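Category: Talks / Speaker Notes

Proofing Down: Dilution Practice at a Small Distillery
Periklis Karagiannis, Plimora
2026-06-16
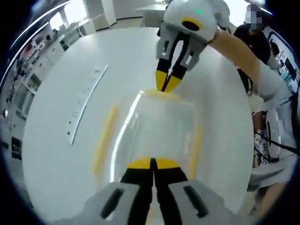 Clear plastic container held between two grippers.

Slide 1. Scope
Talk covers the step between cask dump and bottling. Spirit is apple brandy, pot distilled at Plimora. No discussion of yeast or cuts; see the Lazaridis talk for those.

Slide 2. The lot
One lot, 257 gallons after dump and coarse filtration. Entry to the reduction tank at cask strength. Target is bottle strength, reached in steps. Read the proof from the slide. Do not round it.

Slide 3. Water
Reverse osmosis, then a polishing filter. Earlier lots used softened town water and threw a white haze within weeks. Calcium was the main suspect. Mention that softening swaps calcium for sodium and that a worn resin bed lets calcium through. Check the bed first.

Slide 4. Why alcohol and water volumes do not add
Mixing gives contraction. Work by weight. The tank sits on load cells and the volume is figured from the tables. Sight glass is for operators only and is never entered in the log.

Slide 5. Rate
Old method: all water in one shift. New method: 22 additions, slow stir, rest between each. Heat of mixing is small at this rate, but let the tank settle before taking a reading. Temperature correction applies to every hydrometer value.

Slide 6. Haze
Long-chain esters drop out as proof falls. Two options: chill filter, or bottle above the haze point. Naseck runs the first. We run the second and accept a slight bloom in cold storage. Pause here, questions usually come up.

Slide 7. Yield
Run gave 1356 bottles, with 600 held back for the August release. The rest went to the Femgate account. Losses are split between the filter housing and line purge. Show the table, skip the left column if short on time.

Slide 8. Open items
Density meter against hydrometer: two readings differ on sweetened products, as expected. Obscuration test still to be written up. Longer rest before final adjustment is on trial with the next lot.

Back to top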